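3.2 Endorsements and the timing of nomination contests

Endorsement research has concentrated on who is endorsed and has paid less attention to when. In the two ridings examined here, Perkeo and Fodor, local organizations met with every nominee before the contest closed, and a large share of them left those meetings without naming a preference. We treat this as a choice in its own right and code it separately from silence. An organization is recorded as withholding if it held at least one meeting with a candidate and then stated publicly that it would not endorse before the vote. An organization is recorded as silent if it made no statement of any kind.

The sample consists of 78 organizations: labour councils, neighbourhood associations, faith groups and small business alliances. Statements were collected from newsletters, meeting minutes and local radio transcripts. Where a statement was ambiguous, two coders read it independently and a third settled disagreements. Ten cases could not be settled and were dropped from the models in Section 4, although they remain in the descriptive tables.

Withholding was more common in Perkeo, where the contest had three candidates with overlapping programs, than in Fodor, where the incumbent faced a single challenger. Labour councils in both ridings tended to wait until the candidates had answered written questions on transit and rental housing. Faith groups more often said that their members were divided and that an endorsement would make later co-operation with the winner harder. Neither pattern depended on the size of the organization's membership.

To measure how members responded, we mailed a questionnaire to 900 households in July. The return rate was 70 per cent in Fodor and lower in Perkeo, where many addresses were out of date.

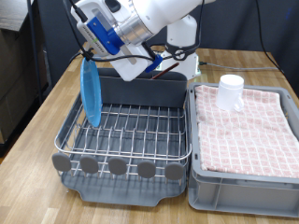 Figure 3. Robotic arm holding a light blue plate at a dish rack.

Respondents were asked whether they knew their organization's position and whether it mattered to their vote. Members of withholding organizations were more likely to report having discussed the nomination with a neighbour or co-worker, and less likely to name a single issue as decisive. The Jelow index of local engagement, applied to the same responses, gives a similar ordering. We do not read this as evidence that withholding raises participation, as organizations with active members may be the ones that find it hardest to agree on a candidate. Section 4 takes up this problem using the earlier contest in Jisten, where the nomination date was moved forward after most meetings had already been scheduled.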